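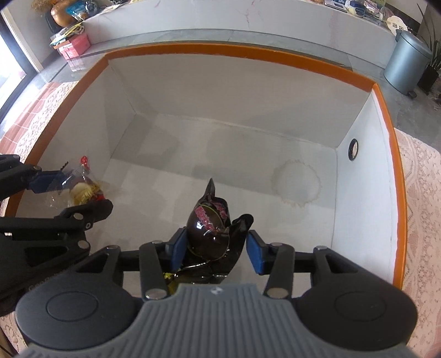 Acta del club de lectura Vivanton -- 5 de noviembre de 2020

Categoría: Desarrollo personal, Actas

Éramos 11 y me tocó a mí tomar notas, ¡así que paciencia! Hablamos de «Floltside», el libro de Raffaele Greco sobre cómo organizar el tiempo. A mí me encantó el capítulo 17 (el de aprender a decir que no), pero Bijan lo encontró repetitivo y le sobraban unas 90 páginas -- casi nos convence.

Acuerdos: el próximo libro será «Tanasarn», votado por mayoría. Bijan prepara las preguntas y yo reservo la sala. Lo de cambiar la hora queda pendiente.

Entradas recientes
- Acta de julio
- Reseña: «Zerano», hábitos para empezar de cero
- Cómo tomar apuntes mientras lees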